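How to budget for a two-arm tabletop cell

Fanddale Workshop Notes
Written by Ekrem Avcı
Last revised 1st March

The usual mistake in a first equipment request is to price the arms and treat the rest as small change. The arms are the easy line. A supplier will quote them in one figure, and the figure will not move much. The lines below are the ones that move. They come from the Fludel bench at the Erkgate site, which was planned in two rounds.

Step 1. Write the task list first

List the objects the cell has to handle before you ask for any quote. Record the longest side, the weight, and whether the object keeps its shape. Our list ran to 86 items. Sort it into rigid, soft, and mixed, where mixed means a rigid part and a soft part handled together. Grippers are chosen from this list. If more than a few entries are soft, ask for a trial with your own objects and get the result in writing.

Step 2. Fix the table and the reach

Mark the arm bases and the table edges on the floor with tape before ordering the table. Each arm should reach past the middle of the work area with its elbow still bent. Both grippers have to meet over one object without the forearms touching. Move the tape until this works on paper and then with a cardboard mock-up. Order the table last. A matte, light top costs the same as a glossy one and gives the cameras fewer reflections.

Step 3. Price the wrist as an assembly

Put these on the sheet as separate lines, per arm:

Gripper
Spare finger set
Mounting plate and fasteners
Camera or other sensor
Sensor bracket
Cable to the controller, with slack for full wrist rotation
Strain relief

We allowed 185 dollars per wrist for brackets, fasteners, and strain relief. The first round had no such line, and the money came out of spares. Add the wrist hardware to the payload calculation too. The rated payload of an arm includes everything bolted to the flange.

Step 4. Cables

Measure each run with the arm at its farthest pose, then add 300 mm. Buy one spare of every cable that crosses a moving joint. Yüksel quoted 11 cables for our cell. We ordered that number plus the spares.

Step 5. Hold money back for acceptance

Keep the final payment until the cell has run single-arm and two-arm trials with objects from your own list. Include a mixed item.

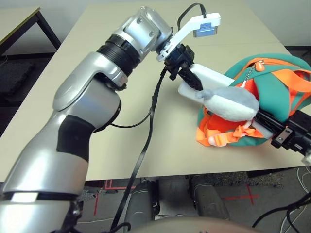
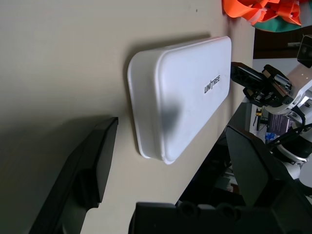
Write down which objects were used and where each one lay at the start, so that the same trial can be repeated after a finger change or a software update. Leave two weeks between delivery and the payment date. If the order goes in by June, check the supplier's summer closing dates before you agree on that period.

Step 6. Running costs

Finger pads, replacement cables, and test objects belong in the yearly budget. Charge them to the cell from the first month. Review the sheet when the task list changes, starting again at Step 1.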